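From: Sherif El-Sayed
Date: Aug 15, 2024
Subject: Re: [blocks] What counts as a complete set?

Everything I have turned up so far, on the good table: 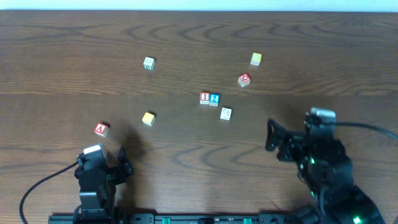

Nurell wrote:
> Before anybody drives over to collect these, can we agree on what
> complete means? The last set that went round the list as complete had
> two Bs and no vowels past E. My niece spent a whole afternoon spelling
> BED. If you are missing letters, say so up front and let people decide.
> Also, please say whether the numbers belong to the same set. Some of us
> are fussy about that.

Fair. I withdraw "complete." I would also like to withdraw "nearly complete," which I used in the message before that, in a hopeful mood.

Eight blocks is what I have. There is a red one with an A on it, so the alphabet gets off to a strong start. There is a red 1 and a blue 2, which I put next to each other because it was the only sequence available to me. The others are white, yellow, a yellowish green and one more red with a white round emblem on top. The printing on the white ones is faint gray and you will want your glasses.

As to whether the numbers belong with the letters, I can't tell you. They came out of the same Zavano tin, but so did a door key and a quantity of birdseed, and I'm not offering those as part of the set. The tin was on the shelf in the hall closet when we moved in, and it got looked at properly for the first time in May, when the shelf came down.

I tried the list archive, which has 633 messages in it, and searched for anything on mixed sets. Most of what came back was the old argument over whether you can wash painted blocks in the sink. (You can't. I was on the losing side of that one and I have the blocks to prove it -- not these.) Soliman's sorting guide was in there too, but it starts from the assumption that you own at least 70 blocks and a tray, and I have neither.

So, revised offer. Eight blocks, free, no claims made as to spelling. I'd like them to go together, but if somebody only needs a 2 to finish off a row, write to me off list and we'll talk. Pickup is from my porch on Erkitz Lane, any evening after supper. Ring twice, the bell is moody.

If more turn up I'll post. There is still the bottom of the closet to do, and I have been putting it off with great discipline.

Sherif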